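Life
Let them go to seed

By Gifty Akolgo

I planted my first sunflowers out of spite. The bloke behind us had put up a new fence (grey, two metres high, the colour of a filing cabinet) and I wanted something to look at over the washing up. So in November I poked 14 seeds into the strip by the shed, forgot to water them for a week, and still ended up with a wall of yellow faces by the end of January!

Everybody loves them at that stage. My sister drove over from Atwood to have her photo taken with them. Then February came, the petals went crispy, the heads dropped, and people started offering me secateurs.

I kept them, and I'm so glad I did. A dead sunflower is a marvellous thing to have outside your kitchen window. The stalks go rusty and hollow and rattle when the wind's up, and the backs of the heads curl over like old hands. And the birds! I had galahs hanging upside down off them at six in the morning, swearing at each other, with a very patient magpie waiting underneath.

Edem Mensah grows them for seed out past Stunura and he laughed at me when I rang to ask if I was doing it right. "You're doing nothing," he said. "Keep going." His advice, for anyone who wants to save some for next year, is to tie a paper bag over a couple of the best heads once the backs turn from green to yellow, and to leave the rest for whoever turns up. Cut the bagged ones with a good length of stalk and hang them somewhere airy. I used the laundry, which annoyed the whole household until Easter.

He also told me not to pull the roots. Chop the stalks at ground level and let the rest rot down where it is. I got the bread knife out for this and I don't recommend it. Borrow a pruning saw.

My friend Lavanya Rajan paints them, only ever the finished ones, and she reckons there's more colour in a dried head than in a whole bunch from the florist. Rust, olive, a kind of bruised blue if the light's low. I thought she was having me on until I sat out there with a cuppa one evening and had a proper look.

I've got 881 seeds in a biscuit tin now (yes, I counted, it was raining) and the fence is due for another summer of it.
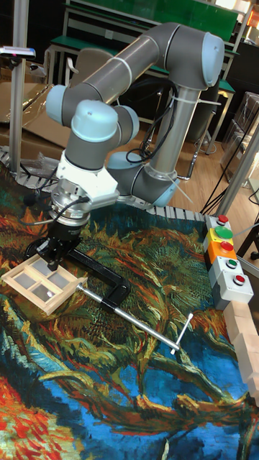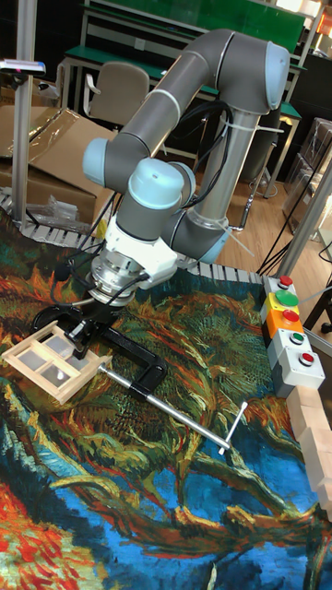
Dried sunflower heads in paint, on the printed mat in the first picture.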